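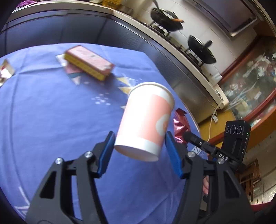

A paper cup with a pale pink band.

The plan for the old coal yard at Sirkier has been through two names and three sets of drawings, and there is still a padlock on the gate. The Sirkier Development Trust wants to lay it out as an overnight stop for motorhomes, with 12 pitches, a waste point and a small building for showers and a laundry. The income would go towards the village hall and the footpath to Lastano. I have lived here long enough to remember the bunkhouse that was going to do the same thing, so I asked Naima Ashour, who has chaired the trust since March last year, why anybody should believe this one.

"They shouldn't, yet," she said. "They should read the business plan and then come and shout at me."

I had read it. It assumes the pitches will be almost full through July and August and half full in May and September. I said that seemed hopeful for a yard with a view of the back of the fish store. Ashour pointed out that there were vans in every passing place on the Berrada road last summer, and that none of them were paying anything. That is true, but a person who will sleep in a passing place for free has already told you what he thinks a pitch is worth.

"Some of them will carry on doing that," she said. "We've allowed for it. What they can't do in a passing place is empty a toilet cassette, or they can, and you've seen the result."

I have seen the result.

The trust sent a survey round in the winter and got 148 replies, most of them in favour. I asked how the question had been put. She found me the form. It said: "Would you support a project to manage visitor parking and bring income to the village?" I would have ticked yes to that myself. It did not mention the coal yard, or lorries going past the school to deliver the shower block, or what happens if the income does not come.

"That's fair," Ashour said. "It was written before we'd settled on the site. We could have sent it out again and we didn't."

Would she now? She thought there would be a meeting instead, in the hall, with the drawings on the wall. I said meetings in the hall tend to be attended by the people who go to meetings in the hall. She laughed at that and wrote something down, though I couldn't see what.

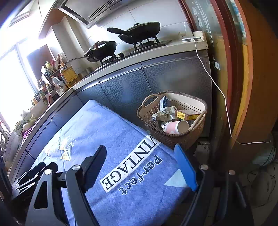

Blue cloth in the kitchen, printed with the words "Vintage" and "Perfect".

Reet Navickas joined us for the second half of the conversation. She looks after the accounts, and she is a good deal more cautious than the newsletter. The grant they have applied for covers the building and the drains. It does not cover anyone's wages, and somebody will have to clean the showers.

"In the plan it's a part-time post from the first season," Navickas said. "If the first season is poor, it's hours we can't pay for. I've told the board that. It's in the minutes."

I asked whether she would have put her own money in. She took a while over it. "A bit of it," she said. "I wouldn't borrow to do it."

Both women brought up Plirnania, where a similar site opened and is said to be doing well. I have heard this from several people and have not yet met one who has seen the figures. Ashour said she had asked for them and been sent a leaflet. Navickas intends to drive over and ask in person.

On the footpath they were firmer. Whatever happens with the yard, the stretch above the burn will be drained this year out of money the trust already holds - I was shown the quote, and it is a real one from a real contractor, with a start date on it. That is more than the bunkhouse ever had.

The drawings can be looked at in the trust office on weekday mornings. Comments on the coal yard should be in writing, and Ashour says she will answer each one herself. I have sent mine.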